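Ticket 1050: Wi-Fi drops in back bedroom
Opened by Nurhan Bilgin, 22 Sep 2026

Signal dies every evening. Support blamed the walls, which haven't moved since August. I switched channels as told and got two good nights, then the same dropouts. The extender used to sit on the gray nightstand. 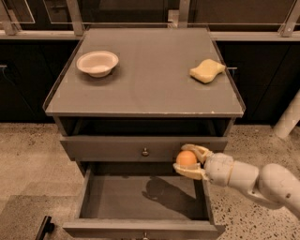
Replies (2)

Erdal Güneş: Try the new firmware.

Nurhan Bilgin: Installed it. Three drops before dinner, so I doubt it fixes anything. Please leave this open until someone reads the log.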